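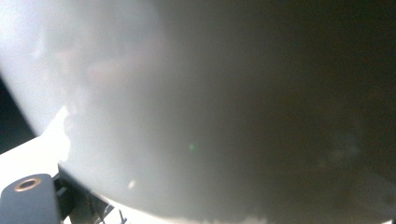
Pale tables are for people who don't cook, wrote Jintana Petchrat under my sofa post, and if you buy one you'll be chasing tomato stains with a toothbrush by October.

Well, Jintana, I bought one! I read your comment the same evening the delivery window came through, and I spent a good part of that night lying there thinking about turmeric. So this review is partly for you, and partly for everyone who has been asking me what I put in the kitchen after the old drop-leaf finally gave up.

It's the Lalus dining table from Kisura, the larger of the 2 sizes, in the lightest finish they do. I paid $600, plus a delivery charge that I've decided not to think about. No discount, no freebie, my own money and a bit of my sister's (she broke the drop-leaf, long story, we're fine).

How I picked it

I'd been looking at tables for months and I was sick of them. Everything was either very dark and heavy or had one of those tops with a big wavy bark edge that I know I'd be picking crumbs out of forever. I wanted plain. Straight edges, light wood, something I could roll dough on at one end while somebody does a crossword at the other.

The other one on my list was the Nistor, which a lot of people like and which is a handsome table. I went and sat at one in a showroom. The top is lovely but the apron underneath (the rail that runs around below the tabletop) comes down so low that I couldn't cross my legs. I'm not tall! I asked the guy there and he said most people don't cross their legs at dinner. I do. I cross them at breakfast too. So that was the end of the Nistor.

The Lalus had 386 reviews on the store page when I ordered, and I read more of them than I'm proud of. The grumpy ones were nearly all about delivery or about one wobbly leg, and hardly any were about the top, so I figured I could live with that. I can tighten a leg.

Putting it together

It arrives in one long flat box and one short heavy one. You'll want a second person for the flat one, and you'll want them to have decent shoes on. My neighbor Pongsak Prasertsri came over and we did it on a blanket in the hallway, since the kitchen floor had no room for a table lying on its face with two adults crawling around it.

The instructions are all drawings. They're fine until the step with the corner brackets, where the drawing shows the bracket from underneath and then, in the very next box, from on top, with no arrow or anything to tell you it's been flipped. We put in two of them backward. If yours don't sit flush, don't force them, just turn them over and try again. After that it went quickly, and we were eating noodles off it before the box was even flattened.

One tip: leave all the leg bolts a little loose until it's standing up on its own feet, then go around and tighten. We did it the other way the first time and it rocked like a boat. Pongsak wanted to fold up a coupon and stick it under one foot, but I made him redo it and now it's dead still.

The top

Okay, this is what I really wanted to talk about, because the top is why I'd buy it again. In the store photos it looked a bit flat and lifeless to me, like plain beige nothing. In my kitchen it's a lot nicer. There's a fine grain that wanders along in long, gentle curves, cream in some places and tan in others, with a few darker streaks, and you notice it more the longer you sit there. I've caught myself following one of the lines with a finger when I was supposed to be paying bills.

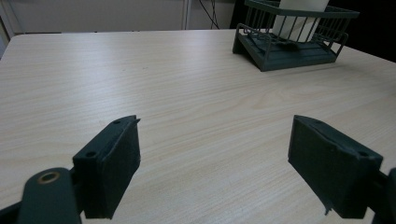
The Lalus top, with the grain curving along it and a bit of light on the finish.

The finish has a slight gloss to it. I'd hoped for something totally matte, and if you're set on that then go see one in person first. When it's bright out you do get soft shiny patches on the surface, enough that I turned my laptop a quarter of the way around to get away from them. With a lamp on in the evening I don't notice it at all. And the smoothness is great for wiping. A damp cloth just glides, and flour comes off in one pass.

Now, the stains. I went looking for trouble on purpose in the first week, on a spot by the wall where I wouldn't have to look at it if things went badly. Coffee left through a whole phone call with my mother: gone with a damp cloth. Red wine overnight: gone, although I did have to go over it again. Tomato sauce, the thing I'd been threatened with: no mark! Turmeric is the one that got me. I spilled a little curry paste and found it the next morning, and it left a yellow smudge a little bigger than a thumbprint. Dish soap faded it. A few days of sun from the window faded it a lot more. I can still find it, but I have to bend down and look for it, and visitors can't (I've tested them).

So Jintana gets half a point.

Scratches are another matter, and I'd be a bit more careful there. I keep a few big heavy pieces on the table, a mixing bowl and so on, and anything with a rough unglazed foot should be lifted and not dragged. I dragged. There's one faint hairline down at my end now. It doesn't catch a fingernail and it disappears from most angles, but I know where it is. I've stuck felt dots on the bottoms of the worst offenders and haven't added another scratch. Felt dots cost next to nothing, so do that on day one.

I don't put hot pans on it. The care sheet says not to, I have trivets, and that's one test I wasn't willing to run for you people. Sorry!

Living with it

The size is right for us. Four of us eat comfortably, and six is fine if everybody likes each other. The legs are at the corners, so no one ends up straddling one, and I can cross mine as much as I want. It's also a good height for kneading, which I hadn't thought about when I ordered. The old drop-leaf was too low and my back always let me know it.

It shows crumbs less than I expected. Toast crumbs are more or less the color of the table, so they hide (whether you count that as a plus is between you and your conscience). Pepper shows. Cat hair shows if you have a dark cat, and we do.

Chairs: Kisura would love to sell you the matching ones. I tried one and found the seat too shallow, so we kept our old mismatched bunch, and I think they look better against a pale top than a full set would. If you want something to match, a reader told me the Drendex benches tuck in all the way underneath. I haven't tried that myself, so measure first.

What I don't love

The corners are sharp. Not dangerous, but I've walked a hip into one more than once, and if I had a toddler I'd be padding them. The little leveling feet come off if you slide the table on a rug. And the loyalty thing is silly: I got 3,000 points with my order, and when I went to spend them they covered a set of coasters. I got the coasters. They're okay.

Would I buy it again

Yes, and in the same color. It was more than I'd planned to spend, but it's a plain, sturdy, good-looking table that takes a wipe-down well, and the kitchen feels brighter with it in there. If you cook with turmeric every day, maybe keep a cloth within reach or go one shade darker. Otherwise I'd say go for it, and get the felt dots!

Posted 11 April 2019. I'm still answering questions in the comments, and if anyone has gotten curry out of a light finish completely, please tell me what you used.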